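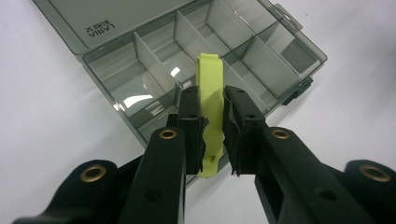

Foam strip, upright over the gray organizer box.

How to sell your self-published book direct to indie shops (consignment, start to finish)

Quick version, typing this between packing orders. It's the process I use for my own titles under Flindent, my one-person imprint. No distributor involved. If you already have one and they're happy to handle the small shops, skip to the part on invoices.

What you need before you start

Finished copies in hand. Not proofs. Proofs have that gray band across the cover and shops hate them.
An ISBN with a barcode on the back, price included.
A one-page sell sheet.
A consignment form – your own, in case the shop has none.
A spreadsheet. Doesn't have to be pretty.

Step 1. Pick the shops

Start inside an hour's drive. I did Liltedthorpe first, then the towns along the river, then Drondham. Look at the shelves before you talk to anybody. Is there a local authors section? Is there anything on the shelf like your book? A shop that's all picture books and puzzles won't do much for your military history.

Check the website too. Lots of stores post their consignment terms and some only take submissions in certain months. One of mine opens the list in June and that's it until next year.

Step 2. Write the sell sheet

One side of one page. Cover at the top left, then:

Title, author, imprint
ISBN, format, page count, trim size
Retail price and the discount you're offering
Two or three sentences on the book. Not the whole plot
Local connection if there is one
Your email and phone

Put the local connection higher than feels natural. Buyers told me more than once it was the only line they read.

Step 3. Make contact

Email first, short. Attach the sell sheet as a PDF, under a couple megabytes. Ask who handles consignment and whether you can drop off a reading copy. Wait two weeks, then one follow up. Then leave it.

If you walk in, go mid-morning. Never at lunch, never in December. Don't bring a full carton with you, it looks like you plan to leave it there.

Step 4. Agree the terms

Usual split is 60/40, you get the 60. I've seen 70/30 and I've seen 50/50 with a shelf fee on top. I say no to shelf fees now. Work out your own numbers before saying yes to anything – print cost, gas, the copy you gave away.

Get these in writing:

Number of copies
Retail price and split
How long they keep the stock (90 days is common)
When they pay, and how
Who pays for damaged or stolen copies
How you get unsold copies back

That second to last one matters. My first form said nothing about theft and I ate the cost of four hardcovers.

Step 5. Deliver

Small numbers. Five copies, maybe three. An empty spot gets you a reorder email, a tall dusty pile gets you a return. I printed 200 the first time and had 80 of them sitting in shops at once, which sounds good until you want one for a fair and they're all 50 miles away.

Bring two copies of the form, both signed. Bring a packing slip. Write the ISBN on the slip or it will get entered wrong. If the buyer's out, don't leave books with whoever is on the register unless they sign for them.

Sign copies only if the shop asks. Some want them, some can't return them to you if they're marked up.

Step 6. Track it

Columns I use: shop, contact, date in, copies in, copies sold, copies back, owed, paid. One row per delivery, not per shop. I learned that the slow way when the Drondham store reordered twice and I couldn't tell which batch they were paying me for.

Put a reminder in your calendar a week before each period ends. Shops forget. They aren't being rude, they have hundreds of these.

Step 7. Invoice and collect

Send the invoice yourself even if the form says they'll pay automaticly. Number it. Mine go by title and running number, so the last one was Gunnlaugsson 2120 (that's the working title of the saga book, I never changed it in the file). Use whatever you like so long as no two are the same.

If a payment is late, email once, call once, then go by in person and collect the stock. I've only had to do that one time and they paid me at the counter.

Step 8. Returns

Check every copy before you sign for it. Bent corners, sticker residue, coffee. Sticker residue comes off most laminated covers with a little lighter fluid on a cotton pad, test on the back first. Matte covers – don't, it leaves a shiny patch.

Copies that still look new go out to the next shop. The scuffed ones I sell at fairs for half off.

A note on sales tax

When the shop sells your book to a customer, the shop usually collects the tax. When you sell at a fair table, that's on you. Rules differ by state so look up yours, and get the permit before teh fair and not the morning of.

Consignment form template is on the downloads page, Word and PDF. Change the split and the imprint name before you print it.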